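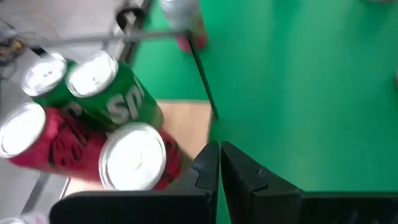 Four cans, two green and two red, lying on their sides.

The comeback story has become the laziest thing in sports coverage

A famous athlete gets hurt. Within an hour we have the injury. Within a day we have the timeline, supplied by someone who has not seen the scans. By the end of the week we have the comeback, and the person in question is still on painkillers and hasn't said a word.

I have been reading this stuff for most of my adult life and I used to enjoy it. I don't anymore. I think the comeback story, as it now gets told, is bad for readers and worse for the athletes. I also suspect it is mostly made up, in the sense that the writer had the ending before there was anything to end.

Take golf, the sport I follow closest. This January the Rilside Invitational had a player in the field who was returning from a back operation. I won't bother with the name, because it could have been any of a dozen people and the coverage would have been the same. The television preview ran a long segment on the "road back." There was piano music. There was a shot of an empty practice range at sunrise. We were told that doctors had doubted he would ever play again, and I waited for one of those doctors to be named or quoted. None was. He missed the cut by 2 shots, and the story on the tournament's own site called it "a winning return."

What did he win? He shot two ordinary rounds on a course that gives up plenty of birdies and went home before the weekend. That is a perfectly respectable thing to do after surgery. It's also what a third of the field does on a bad week with nothing wrong with them. To call it a victory is to treat grown-up readers as if they couldn't read a scoreboard.

The defense I usually hear is that people want hope. Maybe they do. I notice that the people who say this are usually selling something. The Rilside segment was paid for by Plilier, the recovery drink company, and the logo sat in the corner the whole way through. The player's agent got his client back in front of the sponsors. The tournament got a reason for people to tune in on the first day. If viewers got hope out of it, fine, but they were last in line.

I'd have less trouble with it if the writing were at least curious. Back surgery on a golfer is an interesting subject. What does a player do about his hip turn when he can't trust the lower spine? Does he give up distance, and if he does, which clubs change in the bag? How much of the practice day goes to treatment and how much is left for putting? I have read what feels like a hundred articles about this one operation and I could not answer a single one of those questions from them. I can tell you about the tears in the kitchen, though.

There's a number that bothers me too. I keep a file of these things, a bad habit, and the longest of the January pieces came in at 3,065 words. I went through it with a pencil looking for anything about how the man was hitting the ball. I found 4 sentences. One of them was about the weather.

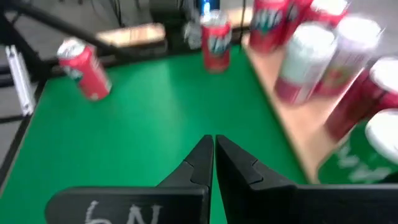
Over the green tabletop, a blur.

Then there's the question of what happens to the ones who don't come back. Most don't, or not to where they were. The body is what it is at thirty-eight. For every player who gets the piano music there's a long list of others who had the same operation, did the same dull exercises on the same rubber mats, and are now teaching lessons or selling real estate. The comeback story has no room for them, and its logic is pretty cruel once you look at it. If the guy on television returned through heart and will, what are we supposed to think about the guy who didn't? That he was short on heart?

I don't believe that, and I doubt the people writing it believe it either. They just don't follow the sentence through to the end.

The same goes for what you might call the moral comeback, the one where a player gets into some kind of trouble, disappears for a while and turns up again "a changed man." I'm even more doubtful here. An injury at least shows up on a scan. Change of character doesn't, and a reporter who has been given twenty minutes in a hotel room with a publicist sitting on the couch is in no position to judge it. I remember the treatment the Lukeck tour gave one of its bigger names after a messy year off. The feature was published on the tour's own site, by the tour's own staff, and it announced that the hard times were over. Who decided that? The people he'd hurt weren't asked. The change, as far as I could make out, was that he got up earlier and had bought a dog.

I'm told I am being harsh. A reader wrote in after an earlier column to say that I must be miserable to watch a match with, and my family would probably sign that letter. But I am not asking for meaner coverage. I have no wish to see an injured player mocked for finishing near the bottom. I'd settle for a report that says he finished near the bottom, says where the shots went, and leaves the meaning of it alone until there is some.

It can be done. The small paper in Hamann, where I lived for a few years, had a sports page that treated local players this way as a matter of routine. A college pitcher came back from elbow surgery and the paper gave it two paragraphs: he threw three innings, his fastball was slower than the year before, he planned to throw again the following week. The following week there were two more paragraphs. By the end of the summer you knew more about that elbow than I have ever known about any famous knee, and you had also come to like the kid, without anyone ordering you to.

I realize a paper like that has no sponsor breathing on it and no need to win a fight for clicks against the whole planet. The money argument is real and I don't have an answer to it. A dull, accurate update will lose to a weepy montage every time, at least on the day it runs. I'm less sure about the long run. I know a fair number of people who used to follow golf week in and week out and now catch the majors and skip the rest, and when I ask them why, they rarely mention the golf. They say it has gotten hard to tell which parts are the sport and which parts are the commercial.

The player from the Rilside has entered another event since then. The preview is already up. It says he has "nothing left to prove," which is strange, given that back in January he had everything to prove, and all he has done in between is miss one cut and withdraw from a second tournament with a sore wrist. The withdrawal gets half a line. I'll watch the first round with the sound off and write down his fairways hit.

July 16, 2023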